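Londska warns owners over fake transport firms and cloned classic car adverts

Classic vehicle marketplace Londska has issued new advice to buyers and sellers after a rise in reports of fraud involving older cars. In the year to August, the company's support desk dealt with 853 reports of suspicious adverts, payments or delivery arrangements.

The largest group of complaints concerned cloned adverts. In these cases, photographs and text are copied from a genuine sale and posted again at a lower price, often with a different location. The buyer is asked to pay a deposit to hold the car and then hears nothing more. Deposits lost in this way were most often £1000 or less.
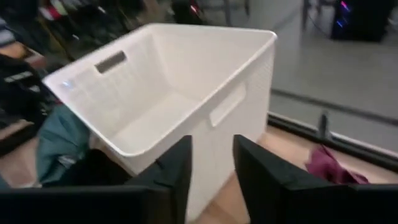

White plastic storage basket with handle cutouts.

A newer problem is the false transport firm. A seller agrees a price, and the buyer says a haulier will collect the vehicle. The driver arrives with printed paperwork and takes the car before the payment has cleared. Londska has recorded 22 cases of this kind. In five of them the car was later found, and the remaining cases are still open.

Londska advises sellers to keep the keys and registration document until their own bank confirms that the money has arrived. A screenshot or an email from the buyer is not proof of payment. Banker's drafts should be checked with the issuing bank, using a telephone number found independently.
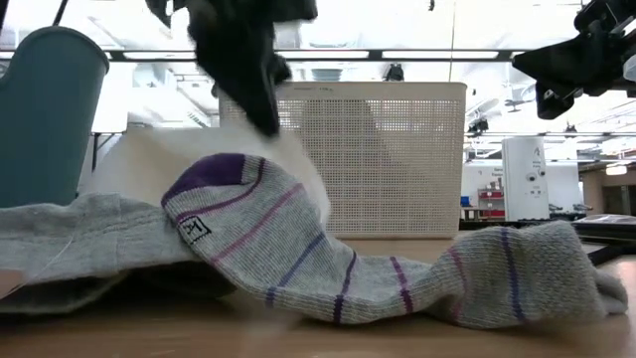

Grey knit sock with coloured stripes.

Buyers are advised to see the car in person and to compare the chassis number on the vehicle with the one on the documents. Anyone who cannot travel should arrange an independent inspection. Requests to move a conversation away from the marketplace's own message service should be treated with caution.

The company is also changing the way it handles adverts. Sellers of vehicles more than 30 years old will be asked to supply a photograph of the car next to a handwritten code. The check has been tested with members in Vornmont and Warkum and will be extended to all regions.
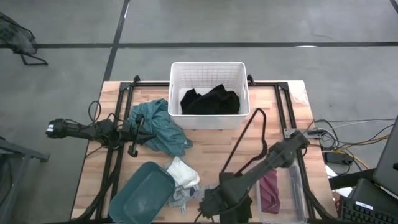 Adverts that pass the check will carry a mark beside the price. Those that do not will be held back until the seller has been contacted by telephone. There will be no extra charge for private sellers.

Londska is working with vehicle storage company Darko on a handover service, under which a car can be kept at a secure site until both sides have confirmed payment. Details of opening hours and fees will be published when the first site is ready.

Anyone who believes they have been the victim of fraud should contact their bank and the police straight away, and keep copies of all messages.

Notes to editors

Londska is an online marketplace for classic cars, motorcycles and parts. Its advice for buyers and sellers is available free of charge to members and non-members.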